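Posted by Chaimae Ait Ali, 2025-10-30

Huditz offered me 963 for my old Sison van, towed. It hasn't run in 18 months. Is that fair?

vanlady_c
Low. Plillgate gave me 1254 for one with a bad gearbox. Take the battery out first and sell it yourself.

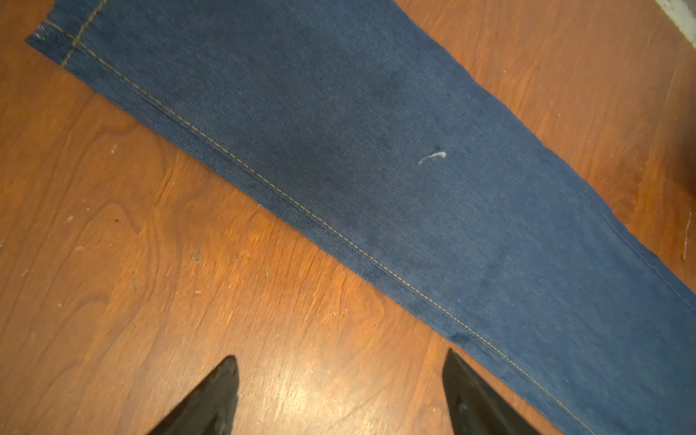 My old work jeans, tan stitching still good.

dree44
Don't pull the battery. They knock it off the quote and then some. I'd take the 963.

vanlady_c
They didn't knock anything off mine.

Chaimae Ait Ali
Tires are fair and I have the title. Calling Plillgate tomorrow.

dree44
Ask if towing is included. Mine wasn't.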